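Mending on a Sunday: a conversation with Orathai Pongsiri

The kettle is already on when I get to Tostside, and Orathai Pongsiri has the back door propped open with a biscuit tin full of buttons. She has been taking in other people's mending for twenty years now, first from the spare room and then, when the spare room filled up, from the old dairy across the yard, and she greets me as if I were another customer with a split seam. (I was, as it happens. My coat had come along in a carrier bag, just in case.)

"Everybody says sorry when they hand things over," she tells me, pouring the tea. "Sorry it's so old, sorry it only cost a few pounds. I don't mind what it cost! If you've worn a thing until the elbows go, you must be fond of it."

She learned from her grandmother, who did alterations for the guests of a small hotel and had, by all accounts, a very sharp tongue about other people's hems. Orathai was 9 when she was first allowed near the good scissors, and she still remembers the lecture that went with them, which lasted most of an afternoon and covered paper, string, fingernails and younger brothers. The sewing box came to her later on. It has the family name, Wongsuwan, scratched inside the lid, and she keeps nothing in it but silk thread, out of respect.

I ask what comes through the door most often, expecting her to say trousers.

"Zips," she says at once. "Zips and pockets. People carry such a lot about with them, keys and phones and dog biscuits, and then they wonder why the pocket gives up. Jumpers come in November, when everyone opens the drawer and finds the moths have been there first."

Her neighbour Levente Szilágyi wanders in at this point, looking for a tape measure he swears he lent her. He runs the Clellia choir down in the village and she looks after their concert clothes, so the two of them are rarely out of each other's kitchens. "She turned my collar once and didn't say a word," he says. "I wore it for a month before my wife noticed, and she only noticed because it was clean." Orathai laughs so much at this that she has to put her cup down.

Knitted cotton is a subject she can talk about for a good long while, and does. T-shirts are harder than they look, she says, as the cloth wants to stretch away from you, and a stiff patch will only pull a fresh hole beside the old one. She uses a ballpoint needle and a scrap cut from something just as worn.
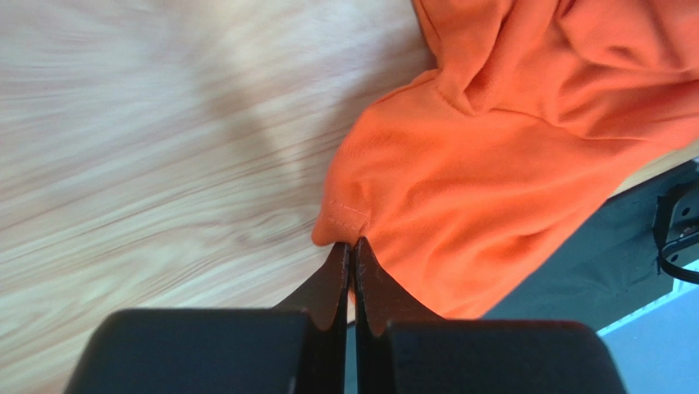
"You want old with old," she explains. "New cloth bosses the rest of it about. I keep every sleeve and every hem I've ever cut off, it's dreadful, you should see the loft."

Does she ever turn anything away? Only wedding dresses, these days, and only in the last week before the wedding. She did six of those in one summer and says she has never slept so badly. Everything else gets a look, a cup of tea and a fair answer, even if the answer is that it would make a lovely duster.

My coat, I'm glad to say, was not a duster. It needed a new lining in one sleeve, and she'd pinned it before I had finished my second slice of cake. I'm to collect it on Thursday, and to bring back the cake plate.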